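Famlow Support Desk
Ticket 1272: hand-held gripper, thin items slipping out of the pads
Raised by: Griet Lambrechts
Handled by: Jelle Hoekstra
Status: open, waiting for parts

First message (Griet)

Hello Jelle, I hope you're keeping well, and thank you again for being so patient with us over the calibration business in June. I'm afraid I have another one for you. It's our second hand-held gripper, the one we call Pradero, and it has started letting go of thin things. Sponges are fine, the soap dish is fine, but anything flat and smooth gets picked up by the rim and then slides out sideways before we've carried it anywhere. We were doing the bathroom set at the long table when it got bad enough that I stopped and wrote to you. 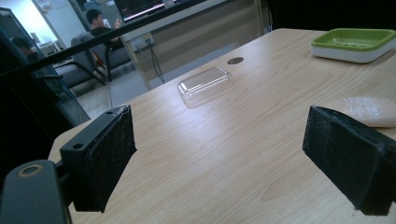 The clear lid is the worst of the lot. I tried it over and over before lunch, and I'd say it held properly on perhaps one go in three, which is no use to anybody. The fingers still open and close smoothly and the trigger feels just as it always did, so I don't think it's anything inside (though you'll know better than me!). The pads have done 600 grasps since we last changed them, going by the log sheet.

Reply (Jelle)

Hello Griet, lovely to hear from you, and please don't apologise, this is what I'm here for. From what you say I'd look at the pads first. Both have a good dusting of white specks on them, and there's torn foam at the top corner of the left one. A smooth lid has very little to hold on to at the best of times, and dust between it and the foam makes things a good deal worse. Would you mind going through the following, in this order, and letting me know where you get to?

1. Switch the handle off and put it down with the fingers open.

2. Press some low-tack tape on each pad and peel it away slowly, working from the mount towards the tip. Please don't rub, as the foam is already lifting. Then give the tabletop a wipe too, or the pads will only pick the dust straight back up.

3. Look along the top edge of both pads with the fingers wide apart. You want to know how far down the damage goes, and whether the pad is still flat where it meets the block.
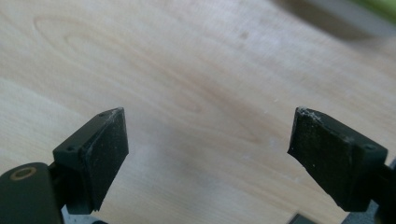

4. Check the screws in the finger blocks with the small driver from the Nerkar kit. Snug is enough, they're going into plastic.

5. Close the fingers on a strip of paper and pull gently. Do it at the tip and again lower down, and write down which of the two lets go first.

6. Try the lid ten times, and then the soap dish, so we've something to compare.

Second message (Griet)

All done, and it took me a good while longer than I expected because I couldn't find the tape. The screws were all snug. After cleaning, the lid held seven times out of ten, which cheered me up no end, but the paper strip pulls out at the tip with hardly any effort. Lower down it grips well. The right pad is ragged along its top edge as well, so I don't think I can blame only the left.

Reply (Jelle)

That's very helpful, thank you. Seven is better but I wouldn't carry on with it for the thin items. I've asked Phetsri for a pair of replacement pads, part 84, and I've added a spare pair so you aren't caught out again. Please change both sides together, and leave the new adhesive overnight before you use it. Until they arrive, do carry on with the sponge and the soap dish by all means, holding them lower in the fingers, and put the lid to one side.

When the new pads are on, could you run steps 5 and 6 once more and send me the numbers? I'll keep the ticket open until then.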